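8/23/21

Cloths and basket, bench 3, Medina room

Carried on with the folding list Denise left. Red cloth first, tan one after, both from the Protberg bundle that Phyllis Goodall washed and cut down. She has trimmed the hems off, so the edges curl more than the old set did. Weighed the red one dry at 198 g and wrote it on the sheet.

Start position for every go is the cloth dropped in a heap, no smoothing by hand. Roy wants 10 goes per cloth before we change anything.
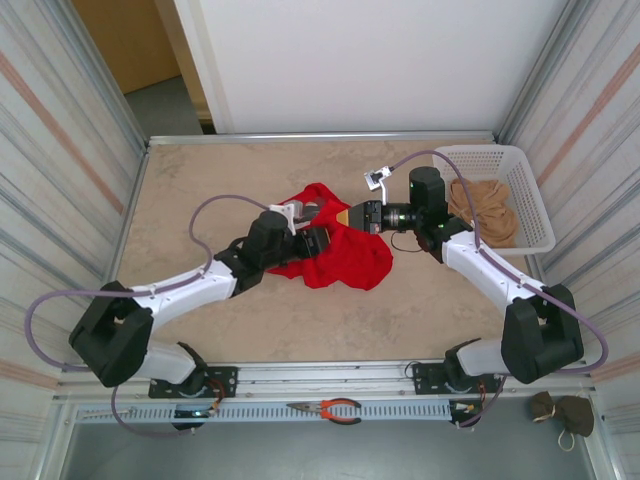 Basket position needs settling before we write any of this up. Roy's note says back left, Tracey's drawing says back right, and the two of them have been filling in the same table. I am going with Tracey's. The white mesh one is over on the right with the tan cloth in it, heaped towards the left half, so there is still room beside it for the red. Pliers with the orange-red handles are lying in the cable tray at the front. They belong on the Clulldale board, will put them back at the end.

Sulastri asked whether we should iron between goes. I said no for now. Ironed cloth slides on this top and we would be measuring something else. Ask again in November when the heavier ones come. 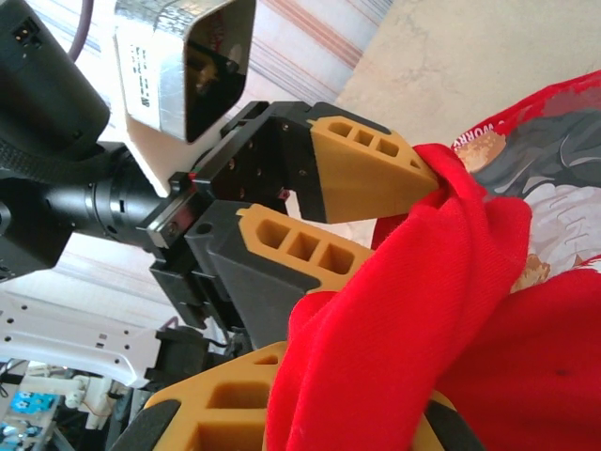
Creasing is the thing to watch with this fabric. Plallumetti sold it to us as easy care and it holds a fold far longer than the old cotton. Where the red is pinched it gathers into a narrow twist, and I want a column on the sheet for that: flat pinch or twisted pinch. Denise to say if she would rather have a number.

To do:
Label basket corners on the bench with tape
Second red cloth from Phyllis, same cut
Correct Roy's note
Order more, nearly 900 mm wide if they have it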